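Tromdale Household Robotics Group
Equipment Planning Meeting – Minutes

Chair: Manuela Zuccaro
Minutes: Carmela Zanetti
Held in the Villa meeting room, 2 pm

1. Minutes of the previous meeting
The minutes were agreed with one correction. Under item 4, "arm" should read "arm mount". Matters arising were taken under the items below.

2. Hand-held grippers
The Chair reported that the quotation from Trovus had been received. It covers additional hand-held grippers with padded fingers, printed markers and a camera, on the same pattern as those now in use. The unit price is unchanged from the last order, but delivery is charged separately. Members asked whether the price included spare finger pads. It does not, and the supplier is to be asked for a combined figure.

It was noted that a second quotation, from Grirano, had arrived too late to be circulated. The meeting agreed to defer the choice of supplier until both could be read side by side.

3. Recording in furnished rooms
Ms Zanetti presented the plan for the tidying and shelf tasks. The target remains 1,000 recordings, of which 200 are to be set aside for checking. The tasks are to use ordinary household goods such as books, folded towels, pump bottles and lidded cups, placed on furniture of the usual domestic kind.

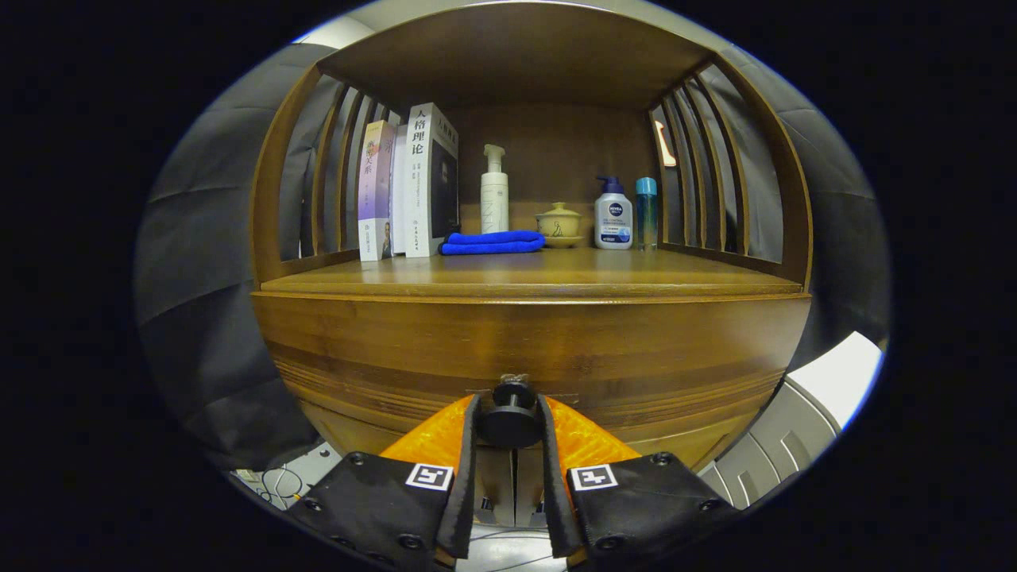
Concern was raised about glazed and ceramic items. The present budget has no line for breakages, and members felt that a small sum should be included from the start. Plastic bottles were thought to present little difficulty, although full and part-full bottles should be logged separately as their weight differs.

Agreed: that a breakages line be added to the draft budget, and that the item list record the material of each object.

4. Storage and computing
Existing disk space is expected to last until December. The Chair asked that new drives be costed in the same round as the grippers, so that a single request can go forward. A proposal to hire storage month by month was discussed and not taken up.

5. Consumables
Replacement finger pads, rivets and marker sheets are held at Tromdale. The stock list showed 19 marker sheets remaining. No order is needed at present.

6. Actions
MZ – obtain the combined price from Trovus and circulate the Grirano quotation.
CZ – revise the draft budget to include breakages and drives.
CZ – add a materials column to the item list.

7. Any other business
A request for a second charging point in the Villa was referred to the next meeting.

The meeting closed at 3.20 pm.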